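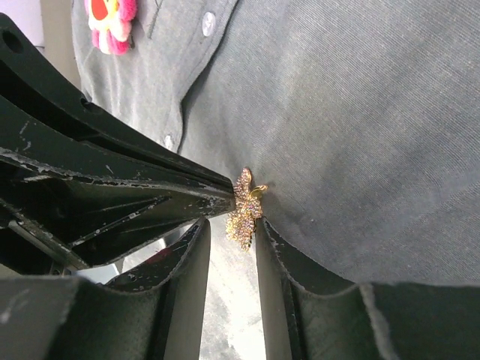

# "Show me the failures first": an interview about Stetik

Pinning a brooch on a shirt is the sort of thing robot demos avoid. The parts are small and shiny, the cloth moves when you breathe on it, and a depth sensor sees mostly noise. Hollirau, a small software shop, says its planner Stetik can cope. I went on a Thursday expecting to be shown the good clips.

The lead developer, who asked to be left out of this by name, didn't argue. "You should be suspicious. I'm suspicious. A planner that gets the fingertips to the brooch has done the easy half."

The easy half took 3110 logged attempts. Stetik doesn't build a model of the garment at all. It takes the wrist camera view, guesses where the edges of the hard object are, and picks a place for each finger to close. The cloth is treated as a soft wall that may be pushed a little.

I asked what happens when the wall folds.

"It gets it wrong. A fold in gray cloth and a shadow on gray cloth look a lot alike to the network. We had 172 runs where it closed on a crease and reported success."

Reported success is the part that bothers me. The developer blamed an old check that only asked whether the fingers had stopped short of fully closed. Cloth will stop them too. The newer check, called Nyarko inside the team, compares the motor current with what a rigid part should give. I asked how well it does on thin metal over thick fabric. "Not well enough to brag about."

Rhinestones are their own problem. Every stone throws a glint that shifts with the wrist, so the edge guess jumps around between pictures. Stetik averages the last 15 of them before it commits. That steadies the guess and adds a delay, and if the shirt slides meanwhile, the average is of something that has moved.

Would more data fix it? Flurkmont, the firm paying for the trial, seems to think so and has asked for 2000 more attempts. The developer shrugged. "If they're all on the same shirt, we'll get very good at that shirt."

I asked about the clasp, the thing a person would do by feel in a second or two. There is no code for it yet. "There's a folder with a name on it," the developer said, and opened the failure logs again.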